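Dilby Quilted Table Cover

I started sewing these because my own worktable was wrecked. Glue drips, pencil marks, a burn from a soldering iron I'd rather not talk about... so I quilted up a thick cover and threw it over the top, and then my friend Danuta wanted one, and then her sister did (you know how that goes!). That first cover turned into the Dilby, and I've been making them in my back room ever since.

It's two layers of cotton with a thin batting in between, quilted all the way across so the filling stays put when you wash it. You can lay it on a table, a bench or the floor, fold it over your arm and stick it in a closet when you're done. The large size is 49 inches wide and costs $142, and I know that's real money for a table cover, but I cut and stitch every one myself and I don't rush.

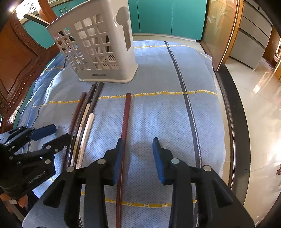
Color took me forever to settle on. I tried a dark green first and kept losing things on it, then a cream that showed every speck of sawdust after one afternoon. The pale blue-gray won because I can pick out nearly anything I put down, and that goes for thin sticks too, whether it's a dark red one or one of the light ones — the pale cream piece with the square-cut end still reads clearly against the cloth. I do a lot of sorting this way, with a white plastic basket parked on the cover for whatever I'm putting away.

Wash it cold and hang it up. The dryer won't ruin it, but it does come out a bit puckered. Please don't iron on it, it isn't made for heat.

I sew in small batches and the next one goes out 4th February. There are 11 large covers in it. If you need a custom length, write to me before you order and tell me how long your table is, plus how much overhang you like.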